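Sorting Small Goods from a Shared Bin
Project report, Clarkstead, 4/5/21
Kerstin Tveit, Bendik Løken, Oda Nygård

3. Bin and contents

The project dealt with the storage of mixed small goods in one open bin. We chose a gray rectangular bin with sloping sides. Items that land near a wall slide toward the floor, which leaves the corners mostly clear. The goods were boxes and packets from the Lernis stock list, with a weight limit of 100 g per item.
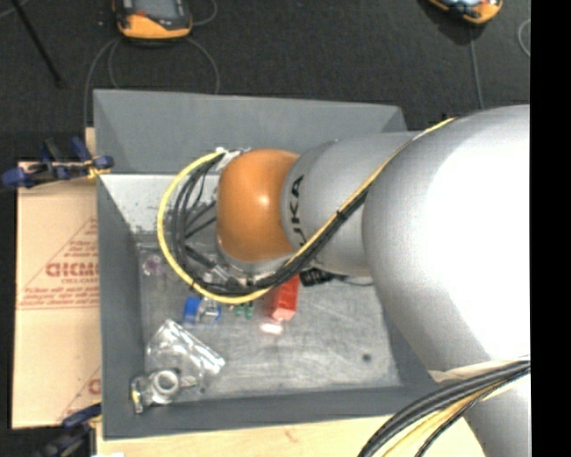 Item order was drawn at random before each run. Boxes were put in first in half of the runs and last in the other half. Between runs the bin was emptied and the floor wiped. We did not replace the bin when the floor became scratched, as a new surface would have changed the sliding behavior halfway through the series.

4. Layout

Each layout was recorded on a paper form with 2 fields: item code and nearest wall. Items touching more than one wall were entered under the longer wall. Borghild Bakke checked every form against the item list. Forms with a missing code were set aside and the run was repeated. The blank form is in Appendix B.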